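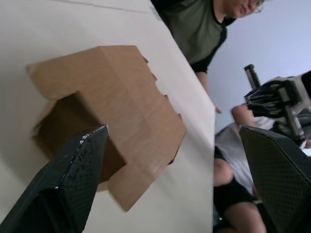

3.2 Carton types and the folding task

Figure 2. A corrugated carton with its large flap open on the packing table. The row of small tabs runs along the far edge of the flap.

The study looked at how small shippers close and reopen one-piece mailing cartons. These cartons arrive flat and are folded by hand, without tape or glue. The walls are raised first, the side panels are turned in, and the lid is brought over last. Tabs on the lid or the side panels hold the carton shut. Most of the complaints we collected in the first survey concerned this last step, so the folding task was built around it.

We used cartons from two suppliers, Noltmont and Brurstead. Both sell a plain brown corrugated carton in the size most often ordered by the shops in our survey. The Noltmont carton closes with two wide tabs at the front corners. The Brurstead carton has a row of short tabs along one edge, much like the notched edge in Figure 2, and these go into a fold on the opposite panel. We refer to the two designs as wide-tab and row-tab in the rest of the paper.

A total of 922 cartons were logged over the course of the work. Each one was given a number in pencil on the base before folding. Cartons that arrived with crushed corners or a torn flap were set aside and are not included in this total. Flat cartons were stored on a shelf in the same room for at least 40 hours before use, as board that has just come in from a cold van tends to be stiffer at the creases. We did not control humidity beyond this.

All folding was done at a light-colored table with a smooth top. An earlier round at the Itby site used a table with a rubber mat, and we dropped those results. The mat gripped the base of the carton and made it easier to push the tabs home than it would be on most shop counters.

Each carton went through the same steps:

1. Raise the walls and turn in the side panels.
2. Place the contents, or leave the carton empty, as listed on the sheet.
3. Bring the lid over and seat the tabs.
4. Open the lid fully and let it rest.
5. Close it again.

Steps 4 and 5 were repeated until a tab tore, a crease split, or 6 closings had been made, whichever came first. We stopped there because very few cartons in the survey were reported as being reused more often than that. Across both designs this gave 2,523 closings for analysis.

After each opening we noted where the lid came to rest. A new lid usually springs part of the way back toward the closed position. As the main crease softens, it stays further open and may lie well back from the walls. We recorded the position as low, middle or high against a card marked with three lines. Finer measurement was tried early on with a protractor, but two people reading the same carton often disagreed, and the card gave steadier results.

Wear was scored separately for the tabs and the creases. A tab was scored as worn if its corner had rounded or if the outer paper had begun to lift from the fluting. Faint lines in the outer paper near a fold were common even on unused cartons and were not counted as wear. A crease was scored as split only when the inner layer could be seen through the outer one.

The Nägeli scale, which is sometimes used for heavier transport boxes, was considered for this part of the work. Its lowest grade already assumes visible damage to the wall, so nearly all of our cartons would have fallen into a single group. We kept the simpler scoring described here and report tab and crease wear side by side in Section 4.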